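3.2 Table coverings and reported noise at mealtimes

The second part of the survey dealt with the surfaces on which people eat. Earlier work on household noise has mostly looked at floors, party walls and windows, and has treated furniture as a fixed background. Raudsepp and Koppel argued that this leaves out a large share of the short, sharp sounds that people complain of in small flats, such as cutlery being put down or a plate being pushed across a bare top. We therefore asked every household in the Henholm sample what they kept on the main table, how often it was changed, and whether anyone in the home found mealtimes too loud.

Of the 2439 households approached, 2076 returned a form that could be used. Forms were left out if the question on coverings was blank or if the home had no table at all. The wording was tested in February with a small group of tenants, and two questions were changed as a result. The word "tablecloth" was replaced by "covering", as several people did not count wipeable sheets or folded bedspreads as tablecloths and had answered "none".

Answers were sorted into four groups: bare top, place mats only, part covering (runners and small squares) and full covering. A full covering was one that reached every edge of the top. Pattern and colour were also noted, at the suggestion of Fiorella Sanna, who had found in her own interviews that people tended to recall a patterned cloth more exactly than a plain one. White grounds with a floral pattern were entered as a single code whatever the size or colour of the flowers (Figure 4).

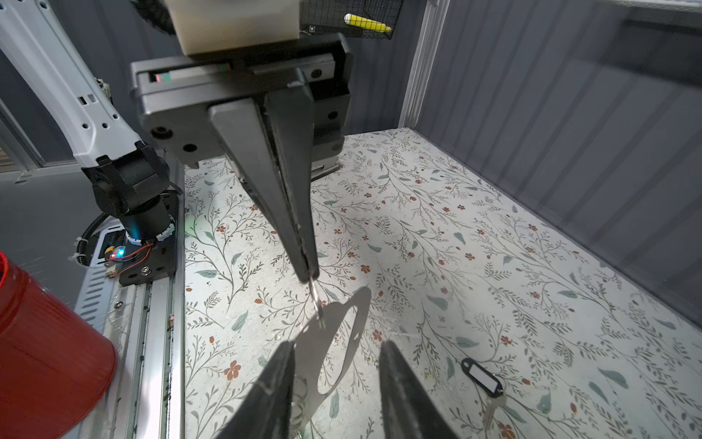
Figure 4. Tabletop with a white floral-patterned covering, coded as "light ground, floral".

3.3 Results for full coverings

A full covering was reported by 612 households. These homes were less likely than those with bare tops to describe mealtimes as too loud, and the difference held when we allowed for the number of people at the table and for the size of the room. It became smaller, though it did not vanish, when homes with children under five were taken out. Place mats alone made little difference. Several people wrote in the margin that mats were put out for guests and otherwise kept in a drawer, so this group may be closer to the bare-top group than its name suggests.

Pattern had no link with reported noise, as expected. It did have a link with how long a covering stayed in use. Floral coverings were kept on the table for longer between changes than plain ones, and the most common reason given was that marks showed less. Wolde reports the same reason from the Bida interviews, where it was given mainly by older tenants.

Two limits should be noted. First, we asked about loudness as people judged it and made no sound measurements in the homes. A household that has chosen to cover its table may be one that minds noise more, or one that has already dealt with it. Second, the form did not ask what lay under the covering. Felt or foam pads are sold for this purpose and would be expected to have a greater effect than the cloth itself. Farías has since added a question on underlays to the form used at Kulix, and those answers will be reported separately.

The free-text answers on washing and drying are dealt with in Section 3.4, together with those on the cost of replacing a covering.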